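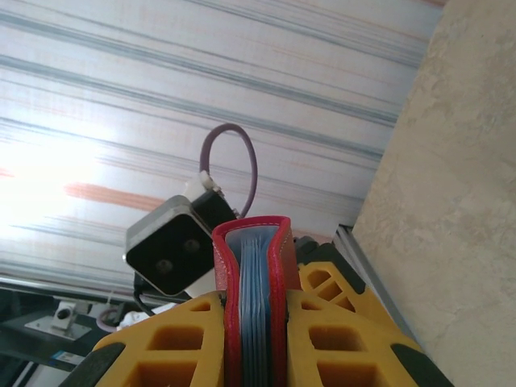 Red card holder with white stitching.

Last updated: October

Security deposit on a condo rental, landlord wants it before I see the lease

nusrat_a
I'm looking at a one-bedroom at Talpur Court. The rent is fine and I liked the unit. The owner wants a 2,000 dollar deposit to take it off the market, but says the lease will come "in a few days" after that. Is this normal? I've only rented from big complexes before.

kianoush_r
Don't pay it. Ask for the lease first, read it, then sign and pay on the same day. A deposit with no paper behind it is hard to get back.

mkhattak
I rent out two units and I take a holding deposit all the time. If I pull the listing for you and you walk away, I lose two weeks of showings. So I don't agree that it's a red flag by itself. It should be smaller than a full deposit, though, and there should be a signed page saying when you get it back.
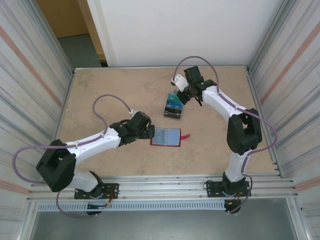

Mine is one page. It has the unit number, the amount, the date the hold ends, and a line saying the money goes toward the deposit once the lease is signed. An owner who won't sign something like that is one I would skip.

nusrat_a
He hasn't offered anything in writing. He said a text message was enough.

kianoush_r
A text is better than nothing, but I still wouldn't. Two weeks of showings is the landlord's cost of doing business.

mkhattak
Easy to say when it isn't your mortgage.

Samina Ansari
Check that he owns the place before you argue about the form. The county property search is free in most areas. Also call the condo association, since some buildings have to approve tenants. I paid about 3,000 up front at Flamley and then waited 13 days for the board to say yes.
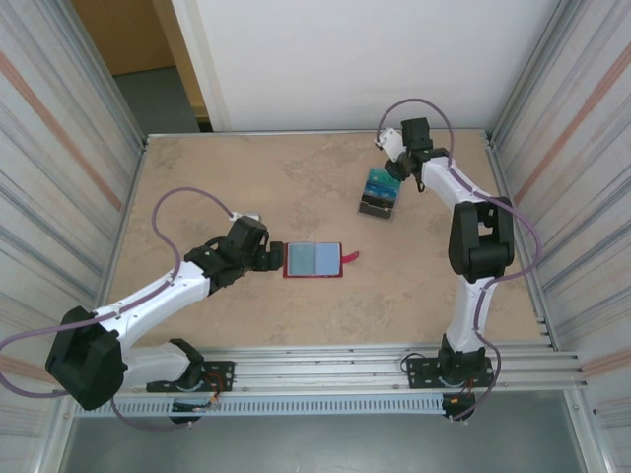 I did get in, but I was paying for storage that whole time and my old lease had ended. Ask who pays the application fee too — in my case it was me, and it wasn't refundable.

nusrat_a
I looked it up and the name on the record matches. I'll ask him for a one-page hold agreement and call the association in the morning.

mkhattak
Good. Pay by check, and write the unit number on it.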